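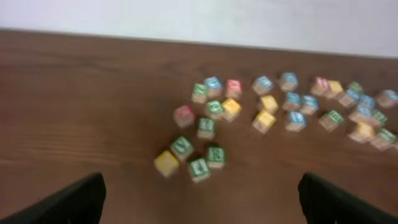 marrowfat_pete_no_more

Word games with stealing: what are your house rules?

I have gone completely daft for word games this year and I need to talk to people who understand, so hello! We started with the usual board ones at Christmas, moved on to Drindix in the spring, and now I can't walk past a shop sign without rearranging it. If you haven't played Drindix, it's 80 letters in a bag. You turn them over one at a time, and anyone who sees a word shouts it and takes the letters. No turns, no board, no sums. And then the really wicked bit: if you can add a letter to somebody else's word and shuffle it into a new one, you pinch the whole thing.

My best ever was sitting there with an I on the table and GARDEN in front of my sister. READING! She had been so proud of that garden. Then two letters later my nephew said GRADIENT in a very quiet voice and took it off me. He's eleven. I was furious and delighted.

Anyway, the rulebook is one folded sheet and leaves masses out. What do you all do about plurals? Can you just stick an S on the end? And what happens when two people shout together?

longvowel

Oh good, a Drindix thread. No to the bare S, never, not in my house. The word has to change its meaning properly. So PLATE to PLATES is out, but PLATE to STAPLE is lovely and you should get a round of applause for it. Same with adding a D to BAKE. If you allow those, the game is just people lying in wait for an S.

For ties we say the longer word wins, and if they're the same length the letters go back in the middle and whoever has fewer words turns next.

teatray

I'm going to disagree with longvowel here. With children or anyone new, let them have the S. My mother-in-law only joins in if she can do plurals and she is now one of the keenest players we've got. We had a strict evening once and she went and did the washing up instead.

Where I am strict is the shouting. You say the word once, clearly, and if you then can't make it with what's there you lose your smallest word. Otherwise my husband just makes a sort of "aaah" noise to hold his place while he thinks.

longvowel

The "aaah" should be banned by law.

marrowfat_pete_no_more

We have an aaah-er as well!! Ours does it with a finger in the air.

I do see both sides on the S. We tried a halfway thing at the weekend where plurals are fine for making a word but not for stealing one, and it went down really well. You still get to feel clever with BEANS but you can't nick somebody's BEAN.

Bigger question though. How do people get better at spotting them? I've been practising with letters spread all over the place and at funny angles, because in a real game half of them are upside down to you anyway. It's made more difference than anything else I've tried.

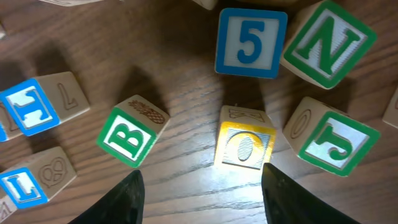 The O in its yellow border.

What I do is pick any four letters that are near each other, find a word, then let my eye wander outwards for a fifth. I don't touch anything. If you move the letters with your hands you get lazy, and at the table you can't do that, you've got to do it all in your head. Ten minutes with a cup of tea and I'm nicely warmed up.

I've also got a notebook of good steals. LEMON and an S gives you SOLEMN. RAIN and a T is TRAIN, which is dull but quick. CHIN and an A can be CHAIN or CHINA, although we had a long row over whether CHINA with a small c counts (teacups, so yes).

dunnock

Of course it counts. Anyone who says otherwise has never had good china.

I learn them in families. I found a list of 3,000 common steals on an old club page and printed it out, and I keep it in the loo. I'm not very far in and I'll never finish it but the first few pages have won me more games than I deserve. Do the ones with a spare E first, because you'll see more of those than anything.

teatray

A list in the loo! That takes all the fun out of it for me. I want to find them on the night. Learning a list feels like reading the last page of the book.

dunnock

But you still have to see it in the heap! The list doesn't jump out and shout for you. I knew LEMON and SOLEMN by heart and missed it twice on Saturday with the letters right under my nose.

teatray

Fair. I'd still be cross if you beat me with it.

quizzical_gull

Can I put in a word for the wooden set? Ševčík do Drindix in wood and it is so much nicer than the card one. The card ones bend and you start to know which is the Z. Ours went on its holidays with us and the Z had a crease you could see from the sofa.

Also, where do you all play? We've got a game on at Prorurwood, in the room over the library, 2 o'clock on a Saturday. Tea and biscuits, all standards, and very few aaah-ers. In September we start the beginners' table up again.

marrowfat_pete_no_more

Prorurwood is only a bus ride from me! I might have to come. Do you play strict? I'd like to see what it's like with people who aren't related to me, as my lot all have the same blind spots. Not one of us can see a word that starts with a K, for instance. KNOT, KNEEL, KIOSK, they all sail past and then we groan when the bag's empty and there they are.
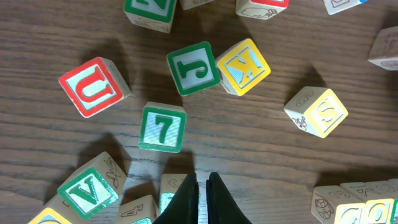 The other thing we're all hopeless at is anything with a U that hasn't got a Q near it. I think it's because you're told so often as a child that they go together. So lately I've been saving up silly little U words, like EMU and GNU and FLU, and it's amazing how often one of them lets you hook on to something bigger. FLU and a Y gets you nowhere, but FLU and an E is FLUE or FUEL, and FUEL is a cracking thing to have in front of you, as long as you're quick enough to defend it.

quizzical_gull

Come! We play no plain S for steals, same as your halfway rule. My own best score there is 38 and I've been chasing it ever since. The person who runs the biscuits got more than that with a cold.

longvowel

Has anyone tried Nenum? Same makers as the card Drindix, I believe, but with numbers. I got it for my dad and he loves it. I can't get on with it at all.

marrowfat_pete_no_more

Yes, we've got it too!
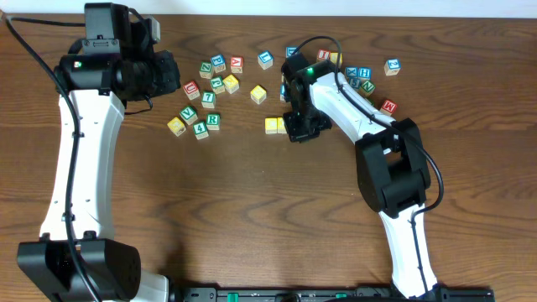
Nenum is a funny one because the rules are nearly the same but it uses a different bit of your head. You turn numbers over and shout when you can make a sum that works, and you steal by adding a number and making a new sum. On its own I find it a bit dry, so I'm with longvowel there. But mix it up with the word game and it's brilliant. If you've got letters and numbers scattered about together like those little wooden blocks, you can shout either, and everybody is trying to read words and add up at the same moment. The noise is terrific. My nephew goes straight for the sums while the rest of us are still squinting at the vowels. We let a number stand in for a sound as well, so 4TUNE is allowed and GR8 is allowed, but only one number per word or it gets silly.

dunnock

GR8 would get you thrown out of my kitchen.

teatray

I love GR8. I'm trying this tonight. Can you steal 4TUNE with letters, or do you need another number?

marrowfat_pete_no_more

Letters only, and the number has to stay in and still make its sound. So there's not a lot you can do with 4TUNE apart from 4TUNES, and you'd be stopped by the S rule, so it's pretty safe once you've got it. GR8 goes to GR8R quite nicely if you like your cheese.

longvowel

That's GRATER, and it hasn't got the right letters, and I'm having to go and lie down.

quizzical_gull

GRATER, GREATER, either will do me. Bring it on Saturday, we'll put it to the beginners' table and see what they say. The side door is the one that's open, and mind the top stair.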